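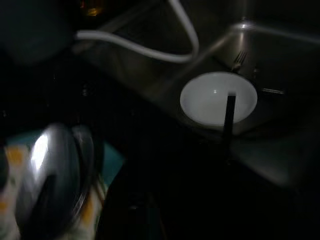 Vol. 18, No. 6

Figure 2. A white bowl and a fork in a stainless steel sink.

3.2 Water use at the kitchen sink

The diaries from Gurkholm show that most households wash dishes more than once a day, often only a few pieces at a time (Figure 2). In the interviews, people described this as "just rinsing" and did not write it down as washing. We therefore asked them again in October, with a new form prepared by Gion Mayrhofer – this form had a separate line for rinsing under the tap. The answers changed clearly in the older apartments, where the hot water needs a long time to arrive. In Bromalstead the difference between the two forms was small. Steiner and Mayrhofer discuss the meter readings from both towns in Section 4.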